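4 min read

Building a ship model on the kitchen table

Anyone can buy a plastic kit of an old aircraft carrier. Getting it built before the household wants its table back is another matter. My current hull is the Sturen, a 1,339-part kit with a flight deck as long as my arm and instructions last revised by someone who disliked people. I've been at it since June.

Wash the sprues first, in lukewarm water with a drop of dish soap. There's a release film on new plastic and grey paint will peel off it in sheets. Let everything air dry on a tea towel you don't love.

Cut parts well away from the gate, then trim the stub in two passes. One pass leaves a white scar that shows through three coats of naval grey.

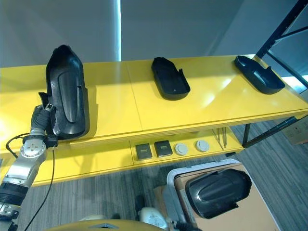

Should the hull be painted before or after the flight deck goes on?

Before. Mask the waterline, spray the hull, leave it overnight, then glue the deck. Once it's on, the overhang gets in the way of your brush and your language suffers.

For the deck planking, dry-brush with a lighter colour and stop sooner than you'd like. Deirdre Keogh kept going on hers and now has a carrier that looks as if it spent the war in a flour mill.

Railings are the part where people take up golf. Photo-etched brass bends best between two steel rulers – pliers leave teeth marks. Attach it with tiny dabs of slow glue, applied with a toothpick. Eoin Noonan uses superglue and has been attached to several destroyers.

Sand the hull seam with 400 grit, then 1,000, used damp. Wipe it down and look at it under a desk lamp, held low. If you can still see the line, so will every visitor who claims to know nothing about ships.
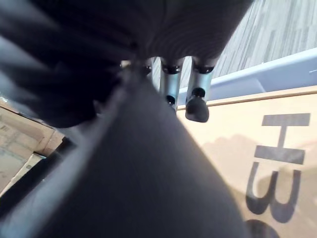
Dark grey against light tan.

Aircraft go on last. My kit has six, and I glued two facing the wrong way. They're staying like that.

210 shares · 6 comments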